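**Ticket 603: Label printer at packing bench 5 skips every few labels**
Status: closed, with one small follow-up
Product: Jilter desktop label printer, using the Warilum shipping app

**First message**

Hello, and thank you in advance for reading all of this, as I know I tend to go on a bit. Our label printer has been well behaved for a long while, and then one morning in March it started feeding a blank label after every few good ones. At first it was one blank in a long run, so I tore it off and carried on. By lunch it was doing it so often that I had a little curl of wasted labels by my elbow, and the orders were backing up (we ship small parts and notions, so there are a lot of little envelopes).

What I've tried so far:

- turned it off, counted slowly to 20, turned it back on
- took the roll out and put it back in
- swapped the USB cable for the one from bench 9
- said something unkind to it, which I regret

The light on the front stays green the whole time. The app says every label printed fine, including the blank ones, so I don't think it knows anything is wrong.

**Reply from support**

Thank you for such a thorough note! It really does help. A green light with blank labels usually means the printer is losing track of where one label stops and the next begins. Could you tell us whether the labels come from the same supplier as before, and whether the size in the Warilum app matches the size on the box? Please also open the lid and look for a small sensor under the roll, a little left of center. Paper dust loves to settle there. A dry cotton swab is fine, or one with a drop of rubbing alcohol if the dust is sticky.

**Second message**

So, the labels. I went and dug the old box out of the recycling, and you were on to something. The last batch was from Khương and this one is from Iker. They look the same in the hand, and I'd have sworn they were the same, but the gap between labels on the new roll is a hair narrower. I wouldn't have noticed without laying the two strips side by side on the bench.

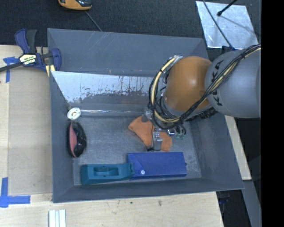
I cleaned the sensor as well, and it was much dirtier than I expected. The swab came out gray and fuzzy, and I did it again with a fresh one until it stopped picking anything up. After that the blanks came less often, but they still came. I checked the size in the app and it's correct for both kinds of label.

**Reply from support**

You're very nearly there. The printer remembers the gap from the old roll and needs to learn the new one. With the lid closed and the new roll loaded, hold down the feed button until the light blinks twice, then let go. It will push out a few blank labels while it measures, so please don't worry when you see them. Once it stops, print a test page from the app and then a run of real labels.

One more thing to look at: in the app, under printer settings, there's a box called "Use saved gap." If it's ticked, the app will send the old number back to the printer every time it starts up, and you'd be right where you began by the next morning.

**Third message**

It worked! The box was ticked, of course. I unticked it, did the button trick, and ran over 20 labels without a single blank. Then I shut everything down, made a cup of tea, started it all up again and ran another batch, and those were fine too. I've taped a note inside the lid about holding the button whenever we change suppliers.

My only leftover question is whether I can use up the old half roll, or whether I'd have to go through the learning step each time I swap. I hate to throw it out.

**Reply from support**

Please do use it up. You'll need the learning step at each swap, so it's easiest to finish the old roll in one go before going back to the new ones. We're closing the ticket now, but a reply here will open it again if the blanks return.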